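Fold it on the floor

I have changed my mind about where laundry ought to be folded, and I think most people do it in the wrong place. The wrong place is the bed.

The bed seems sensible. It is the right height, it is soft, and it is usually near the wardrobe. I folded on one for years. The trouble is that a bed is also where everything else gets put down. You start with a shirt in the middle and a bit of room either side, and by the third shirt you are working in a gap.

The floor has none of this. A hard floor is flat, and flat is most of what folding needs. Put a clean sheet down first, smooth it out, and clip the far edge if it tends to creep. I use an old double sheet for this and nothing else. 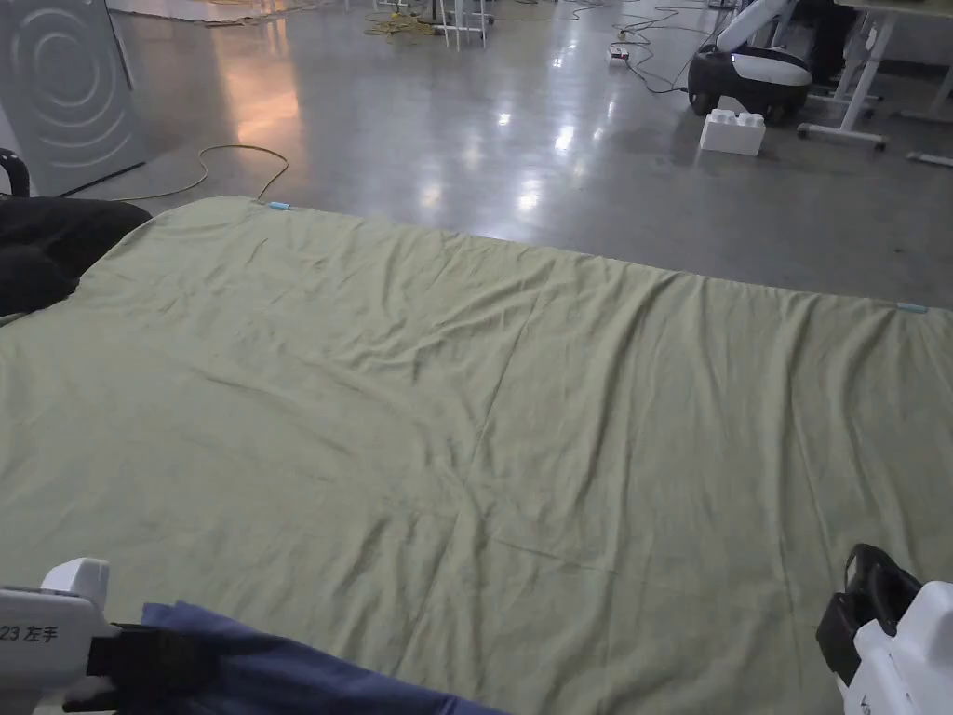
A single crease in the sheet is useful too. You can line up a side seam against it and get both halves of a jumper the same width, something I never once managed on a duvet. Dark clothes go down first in our house. Lint shows on them, and I would rather see it before they go away in the drawer.

The objection I hear most is knees. Darcy Bouchard, who I shared a house with, would not kneel for anything short of a lost contact lens, and bought a Trarkis folding table instead. It cost 180 pounds and the top was 45 centimetres deep. A man's shirt hung off both sides. She was back on the bed by June.

A cushion costs much less. Mine is a plain Pearce one, bought for gardening, and I can do 50 minutes on it without complaint. If you really can't get down to the floor then use the kitchen table, with the same sheet over it. I don't think anyone should hurt themselves over pillowcases.

My other complaint about beds is the mattress. It gives. You press a sleeve flat and the middle sinks, and the bottom sheet rucks up under your hand, so now there are two things to straighten. Add a phone on charge and a tub of food and you are folding round them.
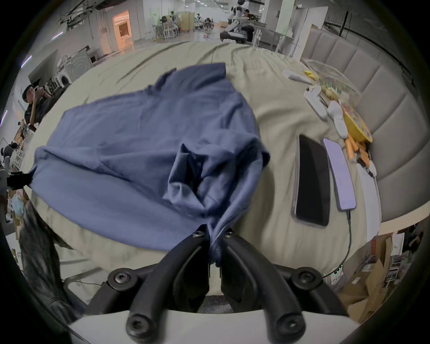 People say they will clear the bed first. They won't, or they will clear it on to a chair, and then the chair needs doing. I did this almost every week. A sheet on the floor is put down for one job and picked up when the job is over, so things don't settle on it in the same way.

I would also say stop when the pile is done. Carry it to the drawers, shake out the sheet, fold that last and put it on top of the machine ready for next time.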